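Machine handling of household organizers

Handling hinged storage boxes is a chore studied in robotics, and a surprisingly rich one! A machine must find a clear lid, lift it and keep the box from sliding. Human demonstrations are a common starting point. 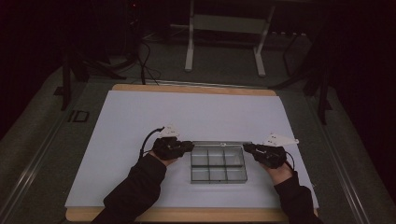 Six-compartment tray held at both ends with sensor gloves.

The Romora project collected 2891 demonstrations of lid work – opening, closing and turning – before training began in November. Clear plastic is hard for cameras, as the table shows through it.

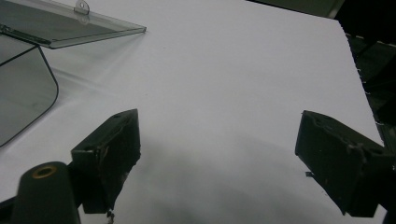 Honkanen has argued that lids are the easy part, and that sorting what goes inside will take far longer to master.

Two-handed work adds another challenge, with one side steadying the box while the other moves the lid.

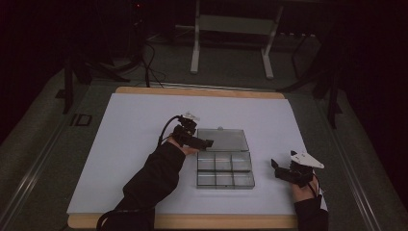 Open compartment box between two hand-held grippers.

In the Rasano trials, a two-armed machine closed the lid in 88 of its attempts and failed in only 9, a wonderful result for such thin plastic.
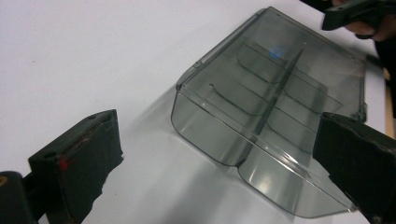 Speed remains the weak point. The same machine needed more than 4 minutes per box, so household use is still some way off – but the gap is closing.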